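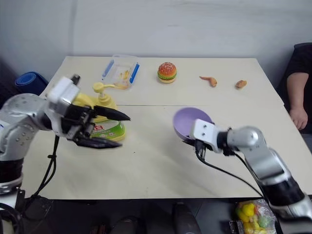 Zofia Jasińska had been in the flat on Skavance Road for 20 days when her uncle's things came. The driver left three boxes in the hall and asked her to sign for them.

She carried the first one through to the kitchen. It was all from his kitchen, wrapped in pages of a newspaper she couldn't read. Her uncle Helge had never thrown out anything that still worked, and he had kept a few things that didn't. She found a yellow juicer with a lever handle, and she knew it at once. He used to let her pull the lever down when she was small, and she had needed both hands.

There was a clear food box with blue clips on the sides, and in it were the toy chips. She had served those to him on a saucer every Sunday for a year and he had pretended to salt them. She hadn't thought about them since. She closed the clips again and put the box to one side.

Oisín Fahy from downstairs knocked at four. He had heard the boxes going up and wanted to know if she needed a hand with anything heavy.

"It's only kitchen stuff," she said.

"I can do kitchen stuff."

He came in and took off his coat. She didn't know him well. They had spoken twice on the stairs, once about the bins and once about a parcel from Baptiste that had gone to the wrong door. He unwrapped things and she decided where they went. It was quicker with two. The second box had a pan in it that neither of them could get the lid off, so they left it on the windowsill.

"Are you keeping the juicer?" he asked.

"I think so."

"Does it work?"

"It did in November," she said. That was when she had last been to see him. He had made her a glass of orange juice and gone to lie down, and she had sat in his kitchen and listened to the radio until her train.

Oisín folded a sheet of newspaper into four and put it on the pile. Then he rolled up his sleeves and asked where she kept the washing-up liquid. 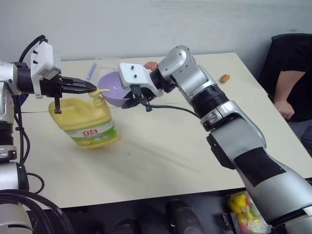
"Do I wash the bowl by itself or with the rest?"

"Wash it first, while the water's clean, and leave it upside down to drain."

He did as she said. It was a lavender bowl, plastic, and it had lived on top of her uncle's fridge with the post in it. She had never seen food in it. She dried it herself and put it on the shelf by the door, and after a minute she dropped her keys in.

They stopped before the third box. It had got dark and she still had a shift at Drusto in the morning. Oisín said he would be in tomorrow evening if she wanted to finish, and she said seven would be fine.

When he had gone she went back for the juicer and stood it next to the kettle. She had no oranges. She wrote it on the list under bread and went to run a bath.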